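Home News Products Planning Tools Support Press Contact

Pondholm launches a planning service for people about to buy a robot arm they have nowhere to put

ANDLOW, October 2018. Pondholm, the equipment planning firm, today opens bookings for Stetside, a service that lets care homes, canteens and supported housing providers try out a kitchen robot in a simulated version of a kitchen before signing anything. It is aimed at managers who have been given a budget, a deadline and a brochure, and who have noticed that the brochure doesn't say how far the drawers come out.

Stetside grew from Pondholm's work reviewing purchases that had already gone wrong. Over two years the firm looked at 332 equipment requests from small and medium-sized sites. In 267 of them, the form had a line for the price of the machine and no line for changing the room around it. A good many had no line for the room at all.

"People are very careful about the arm," said Emilian Dobre, managing director of Pondholm. "They'll compare payloads for weeks. They'll ring up for a better price on the warranty. Then it arrives and the base is standing where the dishwasher door wants to be, and everyone becomes interested in the dishwasher."

Under the new service, a customer sends Pondholm a floor plan, a list of fitted units and the model of arm under consideration. Pondholm builds the kitchen in simulation, puts the arm into it and runs the jobs the customer hopes to hand over. The customer then gets a written report covering reach, clearance, floor space, changes to cupboards and drawers, and a budget with those changes priced in. If the sensible answer is a trolley and an extra pair of hands on the breakfast shift, the report will say so, and the fee stays the same.
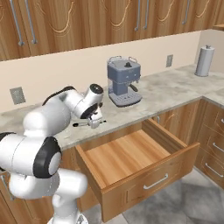

Stetside projects begin with the position of the base, as this is the decision that costs most to reverse. An arm on a fixed column has to be bolted down somewhere, and it uses up that piece of floor all day, including the hours when it is doing nothing. In the simulated kitchen used for the launch, the column stands beside a wooden drawer that has been pulled well out, with the open gripper held low over the worktop in front of the espresso machine, which sits further back towards the wall. It makes a handy first lesson in budgeting. The drawer needs its full travel, the arm needs room to bend, and any human who wants a coffee needs somewhere to stand. All of those can be had, but the order in which they are paid for makes a large difference to the total.

Handles are the second item on the list. Kitchens are full of them and they are bought for looks, at a time when no robot has been consulted. A bar handle may suit one gripper and defeat another, and swapping a whole kitchen's worth is a job that tends to turn up on an invoice as "sundries". The Stetside report gives handles their own heading, along with sockets, lighting, worktop edges and the cupboards above head height that an arm may knock into on its way to somewhere else.

Divina Mangubat, head of planning at Pondholm, leads the Stetside team and wrote its budgeting template. The template separates money spent once from money spent every year, and asks customers to name the person who will deal with the arm when it stops.

"That box gets left blank more than any other," she said. "Or they write 'the supplier'. I ask them to find out how long the supplier takes to arrive and what the residents will be eating in the meantime. It usually leads to a good conversation and a slightly bigger number at the bottom of the page."

Mangubat is equally plain about what a simulation can't settle. It will show whether an arm can get to a shelf, and whether it will meet a cabinet door on the way. It won't show how a worn drawer runner behaves in a damp winter, or whether the night staff will hang tea towels on the thing. Each report lists the points that have to be checked on site, and Pondholm advises customers to hold part of the budget back until they have been.

The first site to use Stetside was Awasthi, a supported housing provider that had planned to put an arm in each of its 2 shared kitchens. Both kitchens were tried in simulation during the summer. One turned out to suit the purchase with modest changes to the lower units. In the other, every possible position for the base blocked either the fridge or the fire door, and Awasthi has moved that half of the money to new flooring and a better oven. Pondholm regards this as a success and has asked its sales staff to do the same.

Stetside is sold in two forms. The desk review covers a single kitchen and a single arm, working from plans supplied by the customer. The full review adds a measuring visit, a comparison between arms from different makers, and a session with the people who will work beside the machine. Pondholm takes no commission from manufacturers on either, a policy which Dobre describes as "excellent for our independence and noticeable in our car park".

Bookings are open now, with the first full reviews starting in November. Customers who have already bought an arm are welcome to apply. They are asked to mention on the form whether it is still in the box.

About Pondholm
Pondholm is based in Andlow and advises small and medium-sized organisations on choosing, budgeting for and installing equipment. It doesn't make, sell or lease robots.

Notes for editors
Emilian Dobre and Divina Mangubat are available for interview. A blank copy of the Stetside budgeting template can be had from the Pondholm press office on request, with guidance notes. The guidance notes are longer than the template.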